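Giving up the second freezer

We bought the chest freezer when we moved in, because the previous owners had left a space for one in the garage and it seemed silly not to fill it. That was the whole of the reasoning. It went in the corner by the water meter and stayed there until October, when I finally unplugged it.

I had been meaning to write down how we managed without it, mainly because Shobha asked and I gave her a poor answer over the phone.

The first job was finding out what was in it. I had a list taped to the lid, but the list stopped being true some time ago. It claimed two shoulders of lamb and there were none. It said nothing at all of the bread, and bread turned out to be most of it: half loaves, heels, pitta, a bag of burger buns with four left. Under the bread were peas, stewed apple from the tree at the old house, and a good many tubs with no label. I thawed the tubs one at a time in the fridge. Most were soup. One was gravy, which we had with sausages.

Eating our way down took longer than I expected. I had set aside a month and it took almost 10 weeks. The stewed apple was the slow part. There is a limit to how much crumble two people will eat, and after that I put it on porridge, and after that I gave three tubs to Sreekumar next door, who keeps pigs on his brother's land and didn't ask what condition it was in.

The rule I settled on was that nothing new went into the chest freezer, even if the kitchen one was full. If the kitchen one was full, I didn't buy it. I broke this once, for a box of fish from the man who parks by the Kirkodum turning, and I would break it again for the same fish.

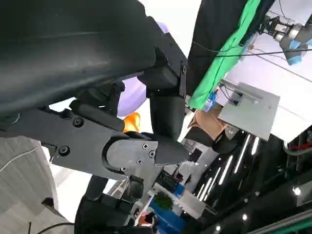 Bits of purple and orange at the back.

With the big freezer gone I had to treat the kitchen one properly. It has three drawers. The top is now bread and anything open, the middle is vegetables and fruit, and the bottom is meat and cooked meals. I tried it the other way up to begin with, with meals at the top, and found I was kneeling on the floor every morning to get a slice for toast.

Freezing things flat helps more than anything else I did. Soup in a tub is mostly corners and air. Soup in a bag, laid on a baking tray until it is solid, can be stood up afterwards like a book, and I can get six where I used to get two tubs. It also thaws in the time it takes to change and feed the cat. The bags do split now and then, so I stand them in a bowl — I learnt that with a bag of dal.

I write on the bags before I fill them. A marker won't take on a bag that is already cold.

The bread I now slice before freezing. We get the large loaf from Tadorano, which is 800 grams and more than we can finish fresh, so half is sliced and frozen the day it comes home. It is slightly drier than fresh but fine toasted. Lavanya says I should wrap it in foil as well. I did that for one loaf and couldn't tell the difference.

I do miss a few things. I used to buy peas in the very large bags, and the small ones cost more for the weight. I can't take half a lamb from Bayu any more when he has one going. Ice cream has to be bought on the day it is wanted. And at Christmas it will be awkward, though it was awkward before, as the turkey never fitted past the basket.

The freezer itself went to Ronaldo's cousin, who collected it in a van and needed a hand getting it down the step. I had washed it out with bicarbonate and left the lid propped open with a wooden spoon for a few days so it wouldn't smell. I forgot to take the spoon out, so he has that too.

In the corner there is now a clean square of floor, a dead socket with a bit of tape over it, and the stepladder. I have told everyone in the house that nothing else is to go there. There was a bag of compost on it this morning.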